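Storage notes: pouches, closures and clear containers

29 August 2023

The second half of the kitchen and small-goods review is finished, and the findings on closures are set out in this item. The first half, on hooks and rails, went out in January. Readers who keep the Urnell checklist should replace its closures page with the notes that follow.

A soft pouch fails at the zipper long before it fails at the cloth. Tape frays, the coil spreads, or the pull comes away from the slider. On the navy fabric tested against the Biwott guide, the tape is gray and the pull ends in a small metal ring. A ring gives a better purchase than a flat tab and will take a loop of cord if a larger grip is wanted.

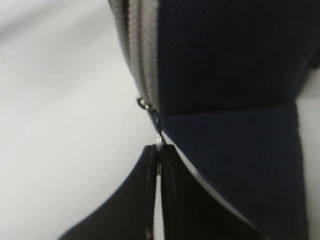

Lucie Thibodeau
Household Methods Editor

Zippers should be checked before a pouch is put into regular use. Run the slider the full length twice, once with the pouch empty and once with it filled to normal working volume. Resistance at the same point both times indicates a fault in the coil. Resistance only when filled indicates overpacking, and the remedy is a larger pouch. The Cenivia cards list the two cases under one heading and will be corrected at the next printing.

Woven fabric holds crumbs and flour in its surface. Pouches kept near food should be brushed along the weave, then wiped with a damp cloth and left open until dry. Do not wax a zipper that is stored near bread or other unwrapped food. Wax collects dust, and the dust travels with the slider.

Clear containers are a separate matter. Their advantage is that contents can be checked without opening anything, and that advantage is lost when the walls are scratched or clouded. Tall rectangular shapes use shelf depth well but are harder to dry at the base. Stand them upside down on a rack overnight. Rounded inside corners clean faster than square ones, and a bottle brush with a soft tip will reach them.

Bread is best kept a short distance from anything with a strong smell. Rolls with a dusted top shed onto whatever stands beside them, so wipe neighboring containers at the end of the day – the outside as well as the rim.
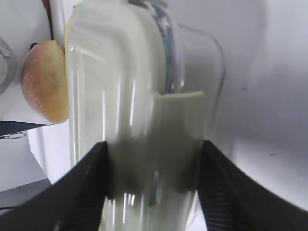

On labeling, Ashok Bhardwaj writes that a label on the lid is useless once lids have been swapped, and that he marks the body of every container low on one side, where the hand does not cover it. He also asks for the date to go on the label ahead of the contents. Both points are accepted. The Pakness sheet, form 1325, already has space for a date and will be reordered to suit.

Form 905 is withdrawn. Copies of form 2441 remain valid for pouches, with item 7 amended to read "slider and pull" in place of "zipper."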